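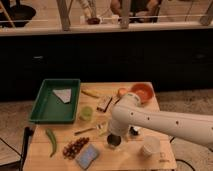 Attachment 1: table layout at the start of the mixed-object run, arm over the middle of the table.

Home | Tickets | Hardware | Wiki | Sign in

Gripper comparison: Favel vs Flenduvside, mixed household set
Opened in August by the bench lead, Civholm site
Status: open, waiting on vendor

Summary

We were asked to confirm that the Favel gripper is the better choice for the household set and can replace the Flenduvside on both arms. I can't confirm that. The Favel's pick rate in our log is better on paper, but I don't trust the comparison as it was run, and one fault keeps coming back that the vendor says doesn't exist.

Setup

Same arm for both grippers, same controller (Cronin), same fixed camera. Objects for the mixed run include the banana, the grapes, the green chili, the blue sponge, the lime-green cup, the white paper cup and the dark green tray with the grey piece in it. Orange bowl at the back right corner. The log holds 1,432 pick attempts across both grippers. Before anyone gets excited about that number, 299 of them are repeats on the sponge, which any gripper made in the last twenty years can pick up.

Reported problem

With the Favel fitted, the controller reports "object held" when the fingers have closed on nothing. The arm then lifts, travels to the drop point and opens over the tray as if all is well. The log counts it as a success unless a person goes back and corrects it. It happens most with the thin utensil and the stem end of the grapes. I have never seen it on the banana.

Vendor reply, first round

Favel support said to update the firmware and run the finger calibration. Both done. They also said the hold signal is "factory tuned for everyday objects". I asked which objects. No list has been supplied.

Log

9:10 am. Firmware updated, controller restarted, calibration passed first go. Ran the utensil by itself. First attempt closed on air and reported held. So much for the firmware.

9:40 am. Swapped the signal cable for a new one. No change. I didn't expect one, but it's the first thing support asks about and now it can be crossed off.

10:25 am. Raised the hold threshold from the default to 90. The false holds on the utensil stopped. So did most of the real ones. The gripper now squeezes properly, decides it has nothing and lets go again. Grapes came off worse than the utensil and two had to go in the bin.

11:05 am. Brought the threshold back down in small steps. There's a narrow band where the utensil works and the grapes mostly survive, but the paper cup gets crushed in it. The default is kinder to the cup. I can't find one setting that suits all three, and the Favel only takes one setting per session.

11:50 am. Moved the arm to its other rest position in case the cable was being pulled at the elbow. No change. Moved it back.

1:15 pm. Fitted the Flenduvside. It's slower to close and noisier, and it missed the chili three times in a row from the same approach. When it missed, though, it said so. No false holds in the afternoon session. I'd take an honest miss over a made-up pick, at least while we're still using the log to train anything.

2:30 pm. Put the Favel back on without touching the table. False hold on the second utensil attempt. That rules out the layout as the cause, as far as I'm concerned.

3:20 pm. Tried the Favel on the Cronin's second port, as suggested on the vendor forum. The controller threw error 525 and refused to home. Power cycled, moved back to the first port, error cleared. The manual lists 525 as "tool not recognised". The forum post says the second port is fully supported. One of them is wrong.

Camera

Someone suggested using the camera to check whether there's really an object in the fingers. Worth trying, but I have doubts. On a crowded table the arm itself gets in the way - in attachment 1 the upper part of it is already covering some of the orange bowl, and that's before it has gone anywhere near the back corner. A thin utensil at that distance isn't much to go on either. A second camera on the wrist might do it, and I note that Favel sells one. I'd want a loan unit before we pay for another part to make up for the first one.

About the published comparison

The pick rate sheet that started this ticket took its numbers straight from the controller. Nothing was checked against video. If the Favel reports a hold every time it closes on air, of course it wins. I've asked for the sheet to be taken off the wiki until the runs have been reviewed by eye. As of this afternoon it's still there.

The approach heights weren't matched either. The Flenduvside has shorter fingers and was run with the height set for the Favel, so it was reaching for small things from too far up. That may explain the chili. I haven't proved it, and I'd like somebody who isn't me to rerun that part, given that I've made my opinion of the Favel fairly plain by now.

What I've asked the vendor for

- The raw finger force reading, not just held / not held
- A threshold that can be set per object
- A straight answer on the second port
- The object list behind "factory tuned"

Reply received 4:45 pm: the raw reading is "on the roadmap". Nothing on the other three.

Workaround for now

Use the Flenduvside for anything that goes into the training log. The Favel can stay on for demos with the banana and the sponge. If you must use it on the full set, leave the threshold at default, take the utensil off the table and mark every pick by hand. Don't use the second port.

Next step

Rerun both grippers with matched approach heights and no sponge repeats, and score from video. Ticket stays open until that's done. Please don't close it as "resolved by firmware update" again.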